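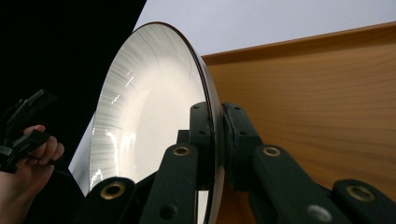 White plate, dark rim. The keeper.

1/ I'm cutting the plates down to one pattern. We had four sets going in this kitchen, none of them complete, and I was tired of digging. A few people asked how it's going, so I'm putting it all in one thread.

2/ The pattern I'm keeping is white with a thin dark line at the edge and fine ribs that run from the middle out to the rim. I bought the first ones at Katsaros when they were closing out the back room. It's the Flama line. I have 13 of the big ones.

3/ Why this one: it's plain, it stacks, and the dark edge hides the little nicks that show up on an all-white plate. The ribs do hold on to egg yolk if you let it dry. Soak it and it comes off.

4/ Second thing, trays. I used to carry plates to the table in a stack and then deal them out like cards. Now one goes on a tray with whatever goes with it. Breakfast for one, soup and bread, a sandwich if I'm working through lunch.

5/ The tray I like best is the orange-brown one with the wood grain look and a raised rim. The rim matters more than I thought it would. My old tray was flat all the way across and I lost a full mug off it in June.

6/ Where the plate sits on the tray took some trying. Dead center looks nice and leaves you no space for anything else. I put it toward the upper right. Then the left side is open for a cup, and the near edge is open for a fork and napkin. 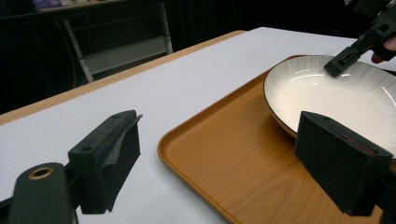 7/ WHAT WENT IN THE DONATE BOX
The blue stoneware. Heavy, chipped, and it got so hot in the microwave you couldn't pick it up. Also 6 square plates from Lurncombe that never fit the dishwasher rack. I'd been washing those by hand for years and never asked myself why.

8/ The box went to the thrift store on the way to work. They took everything except two plates with cracks, so those are under plant pots now.

9/ WHAT IT COST
I filled in the missing bowls secondhand and paid 45 dollars for the lot, with a gravy boat thrown in that I didn't ask for. If anyone near me wants a gravy boat, send me a message.

10/ Shelf order, for those who asked. Big plates on the bottom shelf, left side. Bowls next to them. Small plates one shelf up. Trays stand on end in the slot beside the oven, where the baking sheets used to be. The baking sheets are in the oven drawer and it sticks a little.

11/ One mistake. I bought a wire plate rack from Fistadum so I could stand the plates up. The slots are too narrow for a plate with any depth to it, and these have a shallow dip in the middle. I could use every other slot, and at that point a stack takes up less room. The rack holds pot lids now and does fine at it.

12/ I set the tray down on the white table and move the plate by its rim, from the right side. You keep your thumb out of the food that way. Sometimes the plate hangs a little past the far edge of the tray. It doesn't bother me on the table, but I pull it back in before I carry anything.
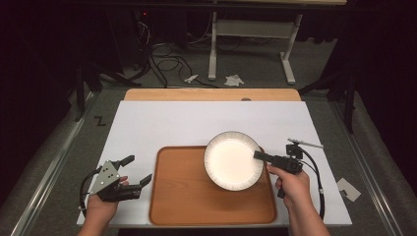

Nokuthula Makhubela: Do you put anything between the plates when you stack them? Mine are ribbed too and the bottoms leave gray marks.

13/ Replying to Nokuthula up here so it stays in the thread. Paper towel between the top few, nothing on the rest. The gray marks come off with baking soda and a damp cloth. Don't use the rough side of the sponge.

14/ Ntombi Masilela asked for the small plates I had left over from the old set. They're yours, come by after 6. Bring a bag, I gave away all the boxes.

15/ Mugs are next. I haven't opened that cupboard yet.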